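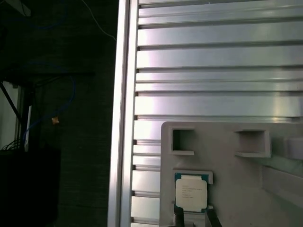

Ashwin Bangera and the "one take" album: does anyone believe it?

Forum > Singers and songwriters > New releases

pedalsteelpete
Started this topic

Has everyone read the Ashwin Bangera interview that went out with the new album? The line being pushed is that all of Stondness was recorded live in a room, one take per song, no overdubs, "what you hear is what happened". The interviewer nods along and moves on to what he has for breakfast on tour.

I've played it four times now on decent headphones. On track 3 there are two acoustic guitars, one hard left and one hard right, both with the same picking hand and the same lazy thumb. The sleeve lists one guitarist. He's good but he hasn't got four arms.

I like the record, by the way. I just don't like being told stories about it.

marrowbone_jan
Could be a capo'd guitar and a bit of delay? People split a signal all the time. I wouldn't hang a man for it.

pedalsteelpete
A delay repeats what you played. These two play different notes in the second verse.

tollgate
"One take" has never meant anything. Every press release since about 1970 has had a one-take album in it. It means "we kept the first vocal and fixed the rest". Cotetel put it on the sticker because "recorded over eleven months with a click track" doesn't sell to people who buy vinyl at gigs.

Also, he's the third person on that label to say it in interviews, in nearly the same words. Somebody is handing out a sheet.

ladyofthelathe
Have you got the other two interviews? I'm not doubting you, well I am a bit. I remember the Ustum one and they said "live", which is a different claim.

tollgate
Fair, Ustum said "live in the room". The other one I'd have to dig for. I withdraw "nearly the same words" and keep "somebody is handing out a sheet".

ladyofthelathe
So you've withdrawn the evidence and kept the verdict.

tollgate
Yes.

corncrake77
I was at the Azimi show in July, so for what it's worth. He did six songs off the album and the fast one fell apart in the middle eight. He laughed, stopped, and started again from the top. Lovely night. But somebody who stops and starts again at a gig is not somebody who gets eleven songs down first time with four other players. My partner thinks that's unfair and that nerves are nerves.

His guitar that night was the same one as on the sleeve, and there was definitely only one of it.

marrowbone_jan
Your partner's right. I've played a song perfectly in the kitchen for a year and forgotten the first chord in front of a dozen people.

How full was it? The interview says "sold out in minutes" and the Azimi isn't small.

corncrake77
Downstairs was full, and the balcony was shut. The bloke on the door told me they'd put 544 on sale. I think it holds a good deal more than that with the balcony open.

tollgate
There you go. Sell 544 tickets in a big hall, close the top, call it sold out.

pedalsteelpete
That's normal though, isn't it? The balcony needs extra staff. I'm more bothered about the guitars.

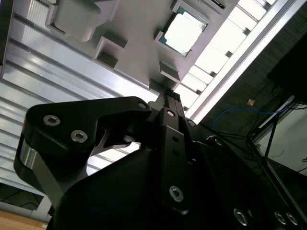 The black gripper from below, with ribbed panels overhead

ladyofthelathe
Right, I've been through the sleeve notes with a magnifying glass, my eyes being what they are. Inside back, very small, under the thanks: "additional guitar, A. Bangera". Additional to what, if it was all one take?

So Pete wins that one. But look at what he says in the interview and it's slippery. He says "we did them in one take". He doesn't say nothing was added. It's the interviewer's introduction that says no overdubs.

pedalsteelpete
I've gone back and read it again and you're right. The "no overdubs" bit is in the intro and on the label's page. "What you hear is what happened" is him, though, in quote marks.

marrowbone_jan
What you hear did happen. Just on two different days!

mossy_fret
Long-time reader, rarely post. I think you're all being a bit sour. He's written a song about his grandad's shop that made me pull over in a lay-by, and this thread is five people arguing about a thumb. Does it matter how many goes it took?

tollgate
It matters if they charge extra for it. There's a "numbered live-take edition" at nearly twice the price of the ordinary one. Mine's number 1047. I'd love to know what it's numbered out of, it doesn't say anywhere.

mossy_fret
You bought one??

tollgate
I'm sceptical, I'm not made of stone.

corncrake77
Mine's 3892, bought at the merch table at the Azimi. So it's out of at least 3892 and not much of a limited edition. Same tracks as the plain one as far as I can hear.

ladyofthelathe
Unless they don't number them in order. Labels do sometimes start in a silly place. I wouldn't assume there are thousands out there.

pedalsteelpete
I'd assume it. But no, we don't know.

I've emailed Cotetel and asked two things: how many copies of the numbered edition, and whether track 3 has an overdub. Polite, short, no mention of this thread.

tollgate
You'll get a reply thanking you for your passion.

mossy_fret
Track 7, if anyone wants the shop song. Try it without the headphones.

marrowbone_jan
Played it this morning. The last verse is very good. The line about the till drawer does more than the whole of side one.

pedalsteelpete
Agreed on the till drawer. I can only hear one guitar on that one too, so perhaps he was telling the truth on some of it.

Reply from the label, 4.15pm: "Thanks so much for your passion for Ashwin's music! We've passed your questions on to the team."

tollgate
I'd like that noted.

ladyofthelathe
Noted. Still want the third interview.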